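**Ticket: right gripper loses zipper pull, bag task**
Status: reopened

Gotine closed this as "operator placement error." I don't buy it. The bag was set down the same way every time and the fault still came back.

- 55 runs, 8 dropped pulls
- Left gripper never let go of the bag
- Log says "grasp OK" on all 8, so I don't trust that flag

Swapped the finger pads, no change. Lowered the closing speed, and support called it fixed after 3 clean runs. Three is not a fix.
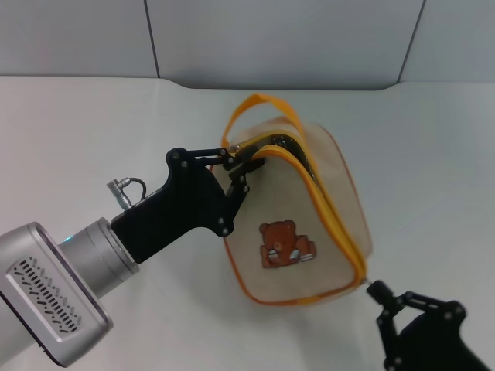 *Flisitz, February*

Right gripper on the pull, left one up by the handle, zipper partly open. I want 200 runs from this hold before anyone closes the ticket again – and the raw force log, not the summary.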